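The Slow Joy of Toast
The case for a countertop oven, a plain white slice and a bit of patience

April 2022

I have eaten toast nearly every day of my life and until last winter I had given it almost no thought. Bread went into a slot, a lever went down, something popped. Then I moved to a flat in Storkport with a kitchen the size of a wardrobe, and the pop-up toaster had to share its shelf with the kettle, the bread bin and my one good saucepan. Something had to go, and in its place came a toaster oven. I am now the sort of person who talks about toaster ovens at parties.

What I love first is the window. With a slot toaster you are taking it on trust, peering down the top with your eyebrows getting warm. With a glass door you can watch the whole business: the pale middle going cream, then straw, then that lovely biscuit colour, with the corners always getting there ahead of everything else. It takes longer, I'll admit. My old toaster did the job in the time it took to find the butter, and the oven gives me time to find the butter, lose it again and make the tea. I don't mind a bit!

Then there is the rack. A slice lying flat on wires can hold things, and this opens up the whole world of toppings. Cheese, obviously. Sliced tomato with salt. Last June I went through a long phase of peaches and brown sugar, and I would go through it again tomorrow. Bread from the Frimpong bakery on the harbour road is my favourite for this because they cut it thick, but a plain white supermarket slice is a fine thing too (for beans I'd say it's the better choice, and I will not be argued with).

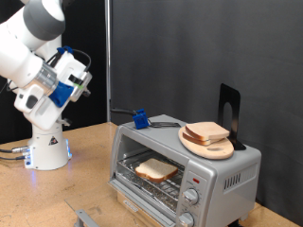
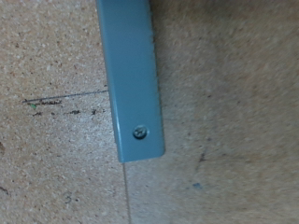
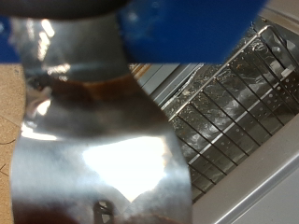
First picture: one slice of white bread on the rack, behind the glass door.

Placing matters more than you'd think. I put a single slice near the middle of the rack, and if I'm doing two I leave a gap and swap them over halfway. Mine browns harder at the back left, and I only found that out by covering the whole rack with cheap bread one rainy afternoon and looking at the pattern. Do try it. You get a map of your own oven, and you get to eat the map.

The knobs want learning as well. The printed marks on my old Vustano were a rough guide at best, and I did five slices before I had one I'd have served to a guest. My current oven is a Redo, second-hand, and it is fiercer. Five minutes gives me a good even gold from cold, and a second round straight afterwards needs watching, as everything inside is already hot. I stand there with my mug. It has become a favourite part of the morning, a small warm glow and nothing to do but look at it.

A word on cleaning, which I put off for far too long. Crumbs gather under the rack and they will smoke eventually, usually when you have people round. Unplug it, let it cool right down, then take the tray out and tip it over the sink. The metal bits that get handled pick up brown marks over time, and a paste of bicarbonate of soda left on for 60 minutes shifts most of them. The stubborn ones I've decided to be fond of. Wipe the glass while you're there, or you'll lose your view.

I sometimes try to work out how many slices I've made since the thing arrived. It must be heading for 1,000, if you count the ones I made for the neighbours when their power was off and mine wasn't. This morning's had marmalade on it, the dark bitter kind with big lumps of peel, and I ate it standing up at the worktop while the next one was still turning gold.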